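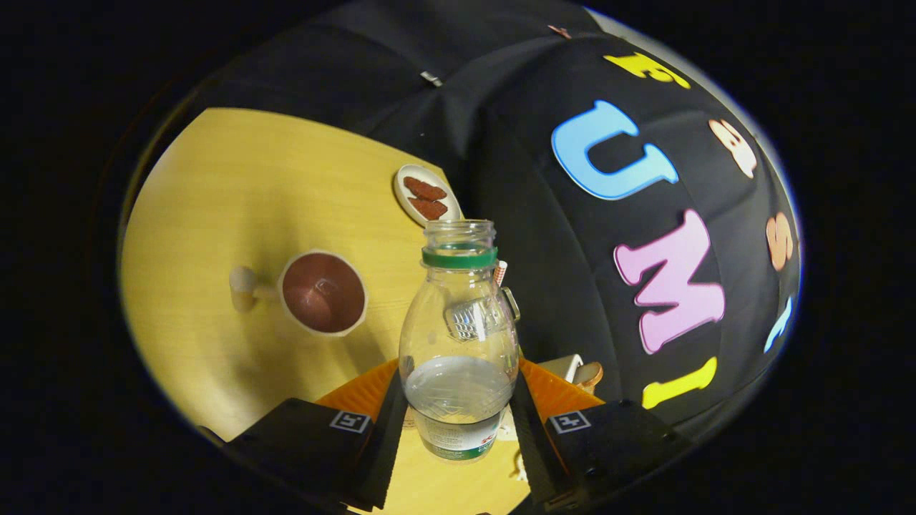

Jornby Water Bottle Review: A Few Months With a Plain Clear Bottle

I never thought I would sit down and write this many words over a plastic water bottle, but I have been drinking from the same kind since February and I've grown fond enough of it that it seems only fair to say so. I buy the Jornby spring water by the case, 28 bottles at a time, and then I keep refilling each one until it gets dented or I lose it in the car, whichever comes first.

Let me start with what I like best, the clear plastic. I can look across the table and see how much water I have left, and on a day when I've been sitting at my desk too long that is often what gets me up and over to the sink. With my old steel flask I had to pick it up and shake it, and I was always sure I had drunk more than I had. A clear bottle keeps me truthful. It also shows every fingerprint, I'm sorry to say, but a quick wipe with a dish towel takes care of that.

The neck has a threaded top and a bright green ring just below it. I'm partial to that green! My sister buys the Shibata water, and when we all go to the lake together the green ring is how I find mine in the cooler. The label sits down low, white with green and red printing, and it leaves the rest of the bottle see-through, so I can watch the level go down from nearly any side.

Now for the grumbles, and there are a couple. The cap is small, and a small cap is an easy thing to lose in my house. I have found them under the couch, in coat pockets, and once in the sugar bowl. I wish Jornby would tie it to the neck with a little strap, the way Jetutar does on theirs. Without a cap the bottle is still perfectly good at the table, where it can stand next to my coffee mug all morning, but I wouldn't carry it up the stairs that way.

My other complaint is the neck opening. Ice cubes from a regular tray won't go in, so I have to crack them first, and a bottle brush only just squeezes through. I use a spoonful of baking soda and warm water - shake it hard, let it sit while you do something else, rinse it twice - and that has kept mine fresh. Please don't put it in the dishwasher. I tried that with one and it came out shaped like a pear.

As for price, I paid 417 cents a case on sale at Ridico, and the regular price is not a lot more. The Shibata costs me nearly double and I can't taste any difference, although my sister says she can and we have agreed to leave it there. A paper straw fits nicely down the neck if you like one, and my grandkids always do.

Would I buy it again? I already have, and there's another case sitting by the back door waiting for me to find room in the pantry. If you want something for long hikes or for keeping drinks cold, get yourself a proper insulated flask. For the kitchen table, the nightstand and the cup holder, I've been very happy with this one, and I'd give it four and a half stars, with the missing half held back until they do something with that cap.

Contact us | Copyright 2026 | Back to top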